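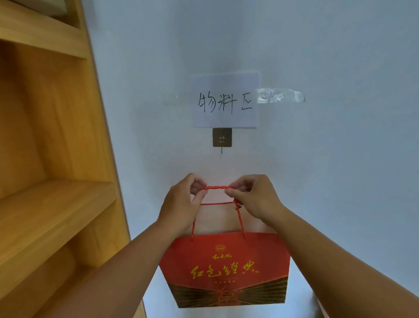
Adults who use decongestant nasal sprays for longer than the label allows often do not know they are doing so, according to the lead pharmacologist on a survey run from the Plarulden research unit in Fustby.

The survey invited 3,549 adults who had bought a spray over the counter. Of these, 2,794 returned a use diary complete enough to analyze. The diaries covered the winter months and ended in March.

"We were interested in the count of days," she said. "Most labels give a limit of a few days in a row. People remember that there is a limit. When we asked them what day they were on, a good many had to guess."

The sprays work by narrowing the blood vessels in the lining of the nose. Swelling goes down and air passes more easily. With repeated use the effect of each dose gets shorter, and the lining can swell again as the drug wears off. Doctors call the condition rhinitis medicamentosa, or rebound congestion.

"The patient feels blocked and takes another dose," she said. "From the inside it feels like the same cold. There is no clear signal that the cold ended last week and the spray is now the cause."

Diary keepers recorded each dose with the time of day. The entries were then read into Zemireo, a software package the unit uses for dose timing. It flagged any run of use that passed the label limit, including runs with a single day off in the middle.

She said the single day off caused the most argument inside the team. Some of the staff wanted to treat it as a fresh start. "We ended up reporting it both ways. A day off may help the lining a little, but we had no nasal exam to prove it, so I would not lean on either figure very hard."
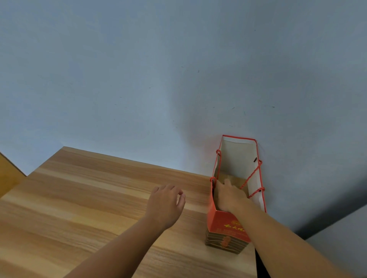

Night use was another matter. Doses taken between midnight and 5 a.m. were often missing from the written pages and turned up only when a nurse called to check the diary against the weight of the bottle. The unit weighed bottles at the start and at the end for this purpose. "A person half asleep reaches over, sprays and goes back to sleep," she said. "That dose counts the same as the others."

Asked whether the diaries could show harm, she said they could not. The survey had no control group and did not measure airflow. A smaller study with the Huang Clinic is meant to fill part of that gap. It will follow 200 long-term users as they stop, with airflow measured at each visit.

There are several ways to stop. Some patients quit in both nostrils on the same day. Others quit in one nostril first and keep using the spray in the other until the first side opens. A doctor may also prescribe a steroid spray to cover the gap, which acts slowly and has to be used every day to have an effect.

"The first few days are usually the worst, and sleep is what suffers," she said. "Patients should be told that before they start. If they expect to feel better on day two, they will be back on the spray on day two."

She would like boxes to carry a printed row of squares, one per day, to be marked with a pen. The unit has priced a trial of 2,000 such boxes but has no funding for it yet.

People with high blood pressure, heart disease, thyroid disease or glaucoma should ask a pharmacist before using a decongestant at all, she said, and the same goes for anyone taking certain antidepressants – the older MAO inhibitors in particular. Plain saline spray contains no decongestant and has no such day limit.

The Huang Clinic study is due to begin taking patients in October.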